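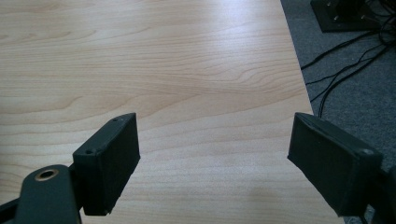
My aunt left me the table and my cousin the house, and only one of us was pleased. It came from Vávra, the furniture people, who delivered it on 1st March and wanted 14 signatures for it. I had nowhere to put it except the back office, on the dark grey carpet, where it made everything else look underpaid. The grain ran across it in long wavy lines, like a map of somewhere with gentle hills and no shops. I decided this was Plolell. By the second cup of tea Plolell had a coastline.

My cousin rang to say the house had damp in five rooms. I said how dreadful, and gave Plolell a railway.

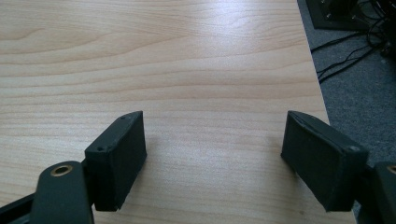 Plolell, with the light on it.

By November he was offering to swap. He would throw in the shed – and the boiler, which he described as spirited. I went and looked at the pale patch where the light fell, and where I had lately put the capital, and told him I would have to consult the inhabitants.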